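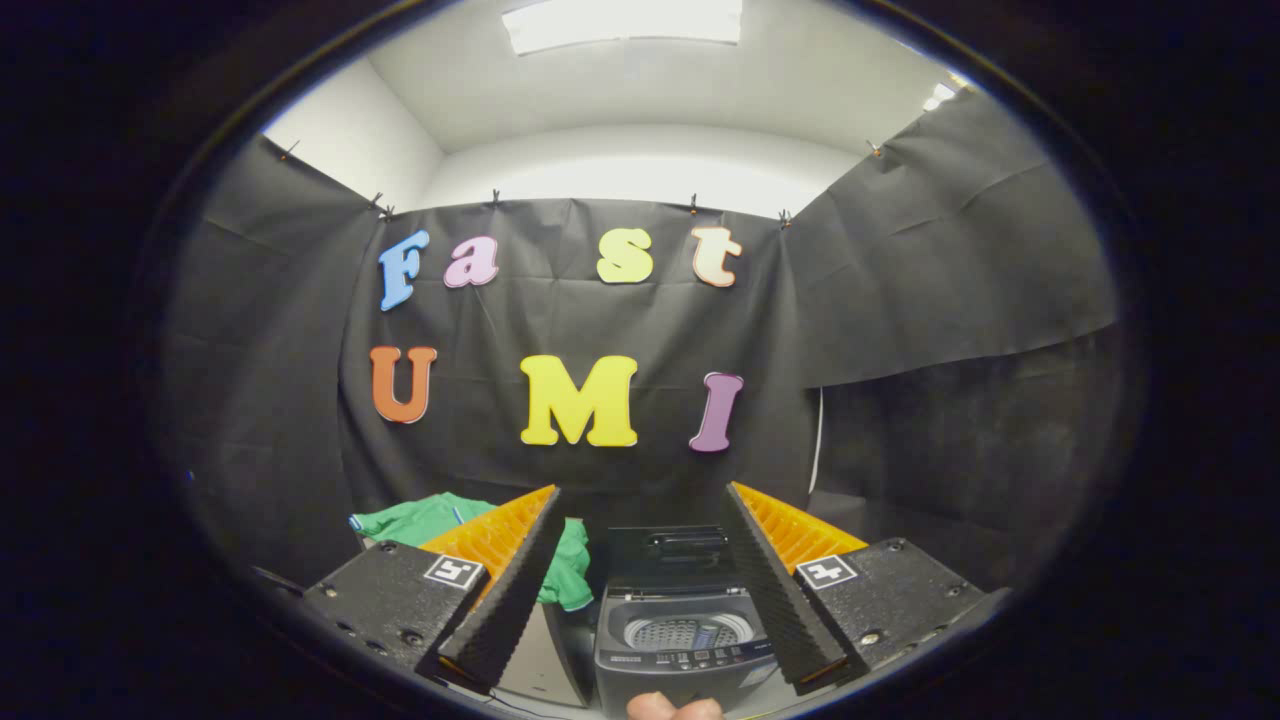
The gripper over the washing machine, lid up, with the Fast UMI letters on the black cloth behind.

May 3, 2018

I've had the hand-held gripper kit from Fledbridge for three weeks now, and people keep asking if they should buy one. My answer so far is a grumpy "maybe".

The pitch is simple enough. You hold the gripper, do a chore, and the recording gets turned into something a robot arm can learn from. The kit costs $345 and the sales page says you'll be recording within minutes of opening the box. I wasn't. Calibration ate most of my first evening, and the manual skips a step that Apinya Phetsri had to explain to me over the phone.

I'll give them the fingers. The orange ribbed part bends around things nicely, and a wet sock doesn't slip out as often as I'd feared. The square markers on the plates get picked up well in decent light. In my hallway at night, much less so.

Laundry is the chore they push hardest, so laundry is what I've mostly done. I recorded 186 runs of putting a shirt into the drum or taking it out again, and the software kept 112. The rest were thrown away with a one-word error that the help page doesn't list. I wrote to support in March, before ordering, to ask what counts as a bad run, and got a brochure back.

My wrist is also sore. The grip is fine for ten minutes, then you start holding it lower and lower, and I'd bet that shows up in the recordings.

Then there's the subscription. The processing is free for 3 months, and the price after that is "to be announced" -- a phrase I don't love on something I've already paid for. Rovthorpe charges more up front for theirs but lets you process everything on your own computer. I've asked to borrow one and will run the same shirts through it before I decide whether the Fledbridge kit goes back.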